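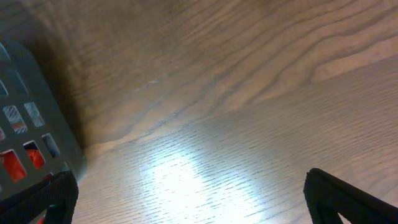
Tables and baskets: where we are

Hi Ivana, quick one on the Brunden reading room! The tabletops are in, and I love the grain (big wavy dark lines, very handsome). They do catch the light though, and there's a faint pale scuff on one that I've asked Trato to look at. The gray plastic baskets are out too, so things finally have somewhere to go.

Money so far: $400 on baskets, $130 on delivery. Still to come are 2 shelves, and I'd like your OK on those before I order – could you let me know?

Pavithra Kurian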